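Brekdale packing room, container check
December 30, 2021
Checked by: Eduard Baláž

1. Table under the bin. Stands firm, no wobble. OK.

2. Bin, outside walls. I passed my hand along the rim with a glove and found no sharp place. OK.

3. Bin, inside. Scratches and worn patches on the metal floor, dark scuffs on the shiny panel under the back wall. I consider this as surface wear only. Please compare again in September.

4. Left in the bin. Several objects, among them a transparent one near the far left corner. It is hard to notice against the metal, so please look twice before you write "empty" on the sheet.
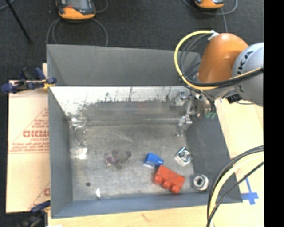
Item 3 and 4: inside of grey bin, floor and back panel.

5. Cables. The yellow cable goes over the rim of the bin. I found no cut in the cover, but the rim should not rub it. To be watched.

6. Floor covering. Clean, edges lie flat. OK.

7. Lighting. The lamp makes a strong glare on the bin floor. Small clear things can be missed. I ask for the lamp to be turned a little to the side.

Result: 4 points OK, the others with comment. Bin can stay in use. The spare bin from Pavlović is in storage, shelf 66, and was not checked today.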